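Practical 4: Grasping soft and irregular objects

Handout for the second-year robotics project. Read it before you come to the session. Groups stay as they were in Practical 3.

What you need
A charged gripper, your group's logbook and one object from the produce box. Sign the gripper out with Wajid Lashari and write its number at the top of the page.

Background
In Practical 3 all the objects were rigid blocks with flat sides. Vegetables bend, bruise and have no flat sides, and two of the same kind are never quite the same shape. A grip that is safe on a block can crush a tomato or let a courgette turn in the jaws.

You will need two ideas from the October lectures. The first is contact area: padding spreads the load, so the same closing force does less damage. The second is the moment about the grip. A long object held near one end pulls hard on the jaws as soon as it is tilted. Held near the middle, it pulls much less.

Procedure
Close the jaws slowly until the object stops slipping, then stop. Hold it upright and count to ten. Tilt the gripper to the side, bring it back, and write down whether the object moved. Do 50 grasps per object. Swap the person holding the gripper halfway through and mark the change in the log.

Discard any grasp where someone else touched the object - do not correct it afterwards. Bruised objects go in the tray by the sink, not back in the box. 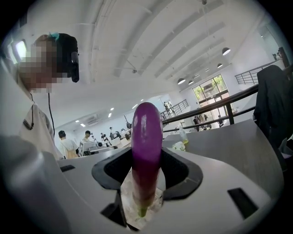

Robotics Teaching Group, Stistano Building, ext. 2627

The aubergine is held upright with its stem end down, and the jaws have it around the middle, with dark padding on either side. Use the same hold for your first ten grasps if you have a long object. After that, move the grip towards one end and compare.

Writing up
Two pages at most, one per group. Include a table of slips and a sketch of where the jaws made contact. Say which grip you would choose for an unknown object and why. Hand it in to Britta Rothe by 18 May 2020. Questions about the log format go to Sidra Pirzada.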